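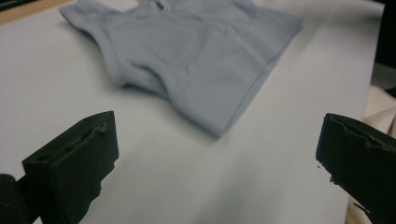 Section 3 of the Bredura Garment Storage Guide covers the preparation and folding of lightweight shirts before they are placed in a Plurkiton drawer insert. The instructions apply to tank tops, undershirts, and short-sleeved or long-sleeved athletic shirts. A garment that has been set down crumpled, with one side lifted and tucked under the body, must be opened out fully before the first fold is made. The armhole edge and the straight stitched hem are the most useful guides for this purpose, as both can be found by touch even when the rest of the fabric is bunched. Users who have not yet assembled the insert should complete Section 2 before continuing.

6 min read
Search this guide Search Clear
14 shares 2 comments

3.1 Before You Begin

The work surface should be clean, smooth, and large enough to hold one shirt laid out at full width. A plain tabletop is suitable. Where the tabletop is rough or has a raised edge, a flat sheet may be spread over it. A pale surface makes lint and stray threads easier to find, although light-colored shirts will stand out less against it, and good overhead lighting is recommended in that case.

The following items are required:

- One Plurkiton drawer insert, assembled and placed in the drawer
- The garments to be stored, washed and completely dry
- A soft clothes brush
- The Skendden label strips supplied with the insert (optional)

Note: This section is written for fabrics weighing up to 200 grams per square meter. Sweatshirts, fleece, and lined garments are covered in Section 5.

Caution: Do not store damp garments. Thick seams and bound edges hold moisture longer than the body of the shirt and should be checked separately.

3.2 Opening Out the Garment

1. Place the garment on the work surface and find the bottom hem.

2. Hold the hem at both side seams and draw it gently toward you until the lower half of the shirt lies open. Do not pull on the fabric between the seams.

3. Find the two shoulders. On a sleeveless garment, follow the armhole edge upward to reach each shoulder. On a garment with sleeves, follow the sleeve seam.

4. Move the shoulders apart until the neckline is open and no fabric is trapped beneath the body.

5. Turn the garment so that the front faces down.

6. Smooth the fabric with the flat of the hand, working from the center toward the sides. Small creases may remain. They do not affect the fold.

7. Brush away lint, then turn the garment over briefly to check the front.

Note: Some athletic shirts have perforated panels or short vent slits. Smooth these areas lightly. Fingernails, rings, and watch clasps can catch in the openings.

3.3 The Roll Fold (Athletic Shirts)

The roll fold is recommended for thin synthetic fabrics, which tend to slide out of a flat fold when the drawer is opened and closed.

1. Fold one side of the shirt toward the center line. If the shirt has a sleeve, fold the sleeve back so that it lies within the body.

2. Repeat on the other side. The folded shirt should now form a long strip about 8 inches wide.

3. Check that the hem is straight at the bottom of the strip.

4. Beginning at the neckline, roll the strip toward the hem. Keep the roll loose for the first two turns, then apply light and even pressure.

5. Tuck any loose flap of fabric into the roll before the last turn is made.

6. Set the roll down with the hem underneath.

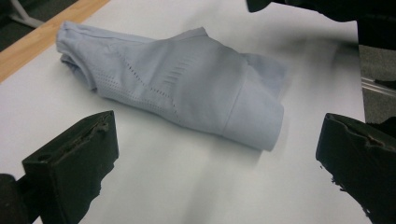
Figure 3-1. Lightweight shirt in a loose bundle, with perforated panel and vent slits.

A roll that is too loose will open in the drawer. To correct it, unroll the shirt as far as the first full turn and repeat steps 4 through 6. It is not necessary to begin again from the flat position unless the side folds have moved.

Caution: Do not secure rolled garments with rubber bands or metal clips. Both may leave lasting marks in thin fabric, and clips may tear a ventilated panel.

3.4 The Flat Fold (Tank Tops and Undershirts)

The flat fold is recommended for sleeveless garments with a matte finish. It may also be used for short-sleeved shirts that will be stacked on a shelf – for example, in the Joubert open cabinet – and not placed in a drawer.

1. Open out the garment as described in 3.2.

2. Fold the left side inward so that the armhole edge lies along the center line.

3. Fold the right side inward to match. On wide garments the two sides may overlap slightly.

4. Bring the bottom hem up to meet the lower edge of the neckline.

5. Fold once more in the same direction.

6. Press down lightly with both hands and hold for three seconds.

The finished garment should be a rectangle with one smooth folded edge. Place it in the insert with this edge facing up. Garments of the same type should all face the same way, as mixed edges make it difficult to remove one item without disturbing the next.

3.5 Correcting a Shirt That Has Shifted

Smooth fabrics may shift during folding, particularly when a sheet has been placed over the table. The usual signs are a raised ridge of fabric near one edge, a seam that no longer runs straight, or small puckers gathered along a line of stitching. Stop folding when any of these is noticed. A ridge that is folded into the garment will become a hard crease within a few days.
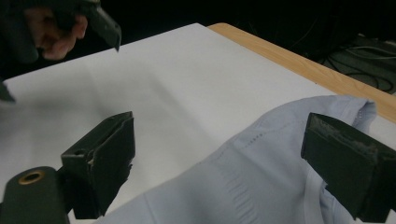
To correct the garment, release all folds on the affected side and lay the fabric back down. Hold the seam at each end and apply gentle tension until it lies straight, then smooth outward from the seam on both sides. If the sheet has also moved, lift the garment clear, straighten the sheet, and start again from 3.2. Tucking the sheet under the far edge of the table will reduce movement. Taping is permitted on sealed surfaces only.

Puckers that remain after the seam has been straightened are usually part of the stitching and may be disregarded. Ironing is not required for storage. Where ironing is preferred, follow the garment's own care label.

3.6 Loading the Insert

1. Begin at the back of the drawer and work forward.

2. Place rolled garments side by side in the narrow channels and flat-folded garments upright in the wide channels.

3. Leave a gap of one finger's width at the front of each channel.

4. Attach a Skendden label strip to the front rail if desired. Strips may be removed and used again.

A full-size insert holds up to 40 lightweight garments. The half-size insert holds fewer, and its capacity is given on the base of the tray.

Caution: Do not press garments down in order to close the drawer. Remove items until it closes freely.

Garments that are worn only in certain seasons should be taken out and refolded once a year. May is suggested for most households. Continue to Section 4 for shelf and cabinet storage.

Section revised 2/13/18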